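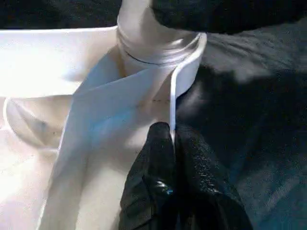
**Figure 3.** Wrist camera view during a strap grasp. The two fingers hold a thin white strap that leads up to a wider band at the base of a light gray cylindrical object.

### 4.2 Grasping thin straps

The strap task tests whether the policy can close on a narrow, flexible target when most of the view is taken up by other material. Fabric near the strap makes this harder. A white strap is easy to separate from dark cloth, as on the right side of Figure 3, but white fabric gives the image encoder much less to work with. Strong light on pale surfaces adds to the problem.

We collected 200 teleoperated demonstrations with the Wustivel arm. All of them were recorded by the same operator, Somtochukwu Nnaji, to keep the approach style consistent. Each demonstration ends when the fingers have closed and the operator marks the grasp as complete. We held out 40 demonstrations for validation and trained on the rest. The layout of the fabric was changed by hand before each recording.

The baseline, Edico, predicts a single grasp point from the wrist image and then moves to it without further correction. Our method, Olatunji, predicts a short sequence of eight motions and replaces it whenever a new image arrives. Both use the same encoder and the same training split. Neither has access to force readings.

Edico most often failed by closing beside the strap. In these trials the predicted point was usually close to the target at the start of the approach, and the error grew as the camera moved in. Olatunji corrected many of these errors during the last part of the motion. Its remaining failures came mainly from picking up a fold of cloth together with the strap. We count such a grasp as a failure even if the strap is held, because the fold can pull the attached object out of place.

We also trained a version of Olatunji with the exposure augmentation from the Wusico toolkit turned off. Validation error rose by 18 percent. The increase was largest on recordings with white fabric behind the strap, and there was little change on those with dark fabric. All results in Section 5 use the version with augmentation.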